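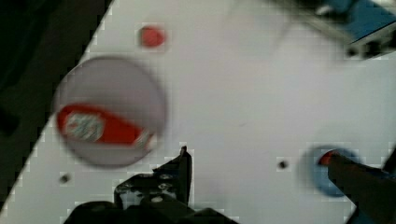

How to trace a name on the Rirnamwood war memorial

Start with the name exactly as it is cut in the stone, including initials. Spellings on the memorial don't always match the service papers. Barnitz, for instance, is on the north face with a "z" and in the shire rate books with an "s".

1. Look the name up in the printed roll at the Rirnamwood library. It lists 556 men and women from the district, by surname, with a service number where one is known.

2. Take the service number to the online service records. Search by number first, then by surname. If nothing comes up, try the place of enlistment, as plenty of local men signed on at Marulanda.

3. Read the attestation paper for next of kin and address. Farm names are often given instead of a road. The parish map in the reading room shows most of them.

4. Check the district newspaper for the month after enlistment and the month after discharge. Farewells and welcome-home socials were usually reported on page two or three.

5. Write down the source for every fact as you go, with page numbers.

Copies from the reading room should be ordered before 3 pm. Corrections to the roll go to Édgar Cusi at the library desk, and the next revised printing is due in September.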